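Siketgate Technical Institute
Introduction to Robotic Handling
Unit 7: Comparing Grippers in Simulation

Instructor: Cosmin Văduva
Revised October 16, 2024

Students will compare two gripper models, Prutomis and Skeridora, on the same simulated table. Both are two-finger designs. The comparison concerns approach and closing only; lifting is treated in the next unit. Read the section on contact settings before the lab session.
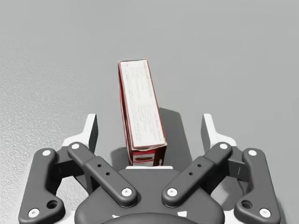

Centering error is the distance between the midline of the fingers and the midline of the object at the moment the close command is sent. It is recorded for every trial, including trials that fail. A carton placed nearer the left fingertip than the right, with neither finger touching it, already has an error to be entered. The controller does not correct for it — one finger will meet the carton first and push it. Record which finger makes contact first.

Each student completes 27 trials per gripper. The starting position of the object is changed after every 3 trials, using the position file supplied with the lab. Do not edit this file.

Two-arm trials follow the same procedure. One arm is assigned to each object before the run begins, and the assignment is written on the trial sheet. 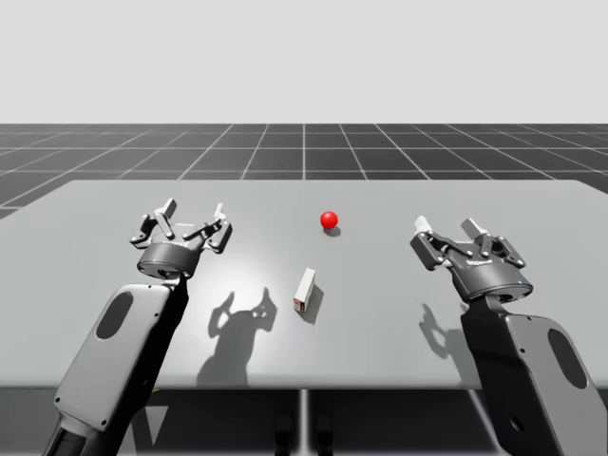
The idle arm must remain open and outside the working area of the active arm until the trial has ended. Runs in which the arms collide are marked void and repeated.

Reports follow the Ghiță format used in Unit 2. Attach the settings file for each gripper.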